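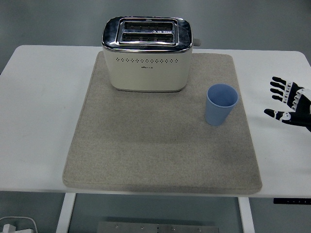 Ülle Koppel says the breakfast shift is the part of the job people ask her about most, and that they mostly want to know how early is early. She has worked mornings at the Derkgate house for long enough to answer without looking at the rota: the kitchen opens at six, and whoever is on has the coffee going by then. She would like applicants to know that before they fill in the form.

Pereo is hiring a part-time breakfast and pantry assistant for its guest house on Derkgate. The house has 30 rooms and is used mainly by families of patients staying at the hospital across the road. Most guests are with us for a few nights, some for several weeks. Breakfast is included for everyone and is served in the downstairs dining room.

Job title: Breakfast and Pantry Assistant
Location: Derkgate guest house, ground floor kitchen
Hours: 5:45 a.m. to 11:15 a.m., four or five mornings a week, including every other weekend
Reports to: Aivar Vanags, House Manager
Start date: Early September, or sooner if you are free

What the work is

You will set up the self-serve breakfast, keep it stocked while guests are eating, and clear it down afterward. Breakfast is simple: bread, bagels, cereal, yogurt, fruit, boiled eggs, oatmeal, coffee and tea. There is no cooking to order. Guests make their own toast, and a fair amount of the morning goes to wiping up crumbs, refilling the butter dish and finding the jam someone has carried off to another table.

After service you will run the dishwasher, wipe down the tables and counters, empty the crumb trays, sweep, and mop the kitchen floor. Then you move to the pantry. You will check in deliveries from Tiedemann, our grocery supplier, put stock away with the oldest items at the front, log the refrigerator temperatures, and write up the order for the next delivery. Aivar approves the order before it goes in.

On some mornings a guest will need a breakfast packed to take across the road. The request sheet hangs by the kitchen door. Please check it when you arrive and again at seven.

You will also be one of the first people guests see in the morning. Some of them have had a bad night. You are not expected to counsel anyone, but you should be comfortable saying good morning, listening for a minute, and leaving people alone when they want that.

What we need from you

You must be able to arrive on time for a 5:45 start. The first bus from Grukbridge gets in too late for this shift, so please think about how you would travel. There is staff parking behind the building, and a covered bike rack.

You should be able to stand for most of the shift and lift boxes weighing up to 30 pounds. You need enough written English to read labels and fill in the allergen sheet correctly. We take the allergen sheet seriously. Gluten-free bread is stored and toasted separately, and that rule has no exceptions, even on a busy day.

Experience in a cafe, school kitchen, hotel or care home is helpful. It is not required. If you don't have a food handler card, we will pay for the course and the hours you spend on it. A background check is required before your first shift.

Pay and benefits

The position pays by the hour on step 2 of our house staff scale. The scale is sent to everyone invited to interview, and we can give you the current rate by phone before you apply if you ask. Paid sick leave builds from the first day. There is a $300 bonus after you have finished your first six months. Breakfast is free on every shift you work, and aprons and non-slip shoes are provided.

The schedule comes out a month ahead. Swaps are fine if both people sign the sheet in the office.

How to apply

Pick up a form at the Derkgate front desk or ask for one to be mailed to you. A resume is welcome but you don't have to send one. Please give the names of two people we can contact, at least one of whom has worked with you or taught you. If you applied in May for the evening desk job, we still have your form on file, and a short note asking us to move it over is enough.

Forms must reach us by 2026-08-01. Interviews take half an hour and are held in the dining room after breakfast has been cleared. Anyone we invite back will be asked to work a paid trial morning alongside Ülle.

Questions about the job should go to Aivar Vanags at the front desk, extension 64. He is easiest to reach in the early afternoon.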